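Religion and Giving: Handout for Unit 2
Gift, obligation and the tithe in small congregations
Revised 6/26/21
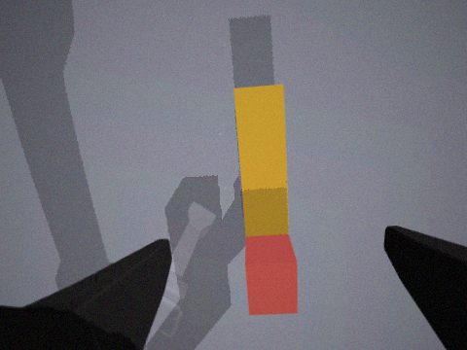

Fig. 1. Yellow block above, red block below.

1. Scope

The unit deals with regular giving in congregations that have no endowment and no state support. One-off appeals and legacies are covered in the next handout. Students should have read the Tambunan parish accounts and the short extract on first fruits before class. The extract is in the February reading pack.

2. Terms

Tithe: a tenth part of income or produce, given on a fixed basis. In the older sources it is paid in kind. Modern usage is loose, and many congregations call any regular gift a tithe whatever the share.

Offering: a gift made over and above the tithe, or in a congregation without one, any gift made during worship.

Pledge: a statement made in advance of what a household means to give over a set period. A pledge is normally not binding in law. Whether it binds in conscience is a separate question (see section 4).

Alms: giving directed to people in need. Alms may pass through the congregation or go straight to the person.

3. The two main patterns

In the fixed pattern, the share is set by rule and the giver has no say in the amount. Income is easy to forecast and the burden is the same share for all, but it falls harder on poor households, as an equal share of a small income leaves less to live on. Several of the set texts deal with this point by exempting the very poor or by making them receivers of part of the tithe.

In the open pattern, the giver decides. The text usually cited is 2 Corinthians 9:7, where each is to give as he has decided in his heart, not reluctantly or under compulsion. Income varies from month to month, and a few households often carry most of the cost. Compare the Jandstead chapel, where the open pattern was kept for 30 years and then replaced by pledges.

Mixed forms are common. Brukine uses a fixed share for the upkeep of the building and open giving for everything else.

4. Is a gift still a gift if it is owed?

Two positions should be kept apart.

(a) The tithe is a debt. What is given already belongs to God, and the giver returns it. On this view only the offering is a gift in the full sense.

(b) The tithe is a gift given under a rule. The rule settles the amount, and the giver's consent to the rule makes it a gift.

Position (a) fits Malachi 3:8 more closely, where holding back the tithe is called robbery. Position (b) is easier to square with the Pauline letters. The Clavum sermons move between the two, sometimes on the same page, and should not be quoted for either without checking the context.

5. Written work

Write 200 words on one of the set passages, stating which pattern it assumes and how you can tell. Give chapter and verse. Work is marked out of 20. Late work goes in the tray outside the department office - please do not send it by email.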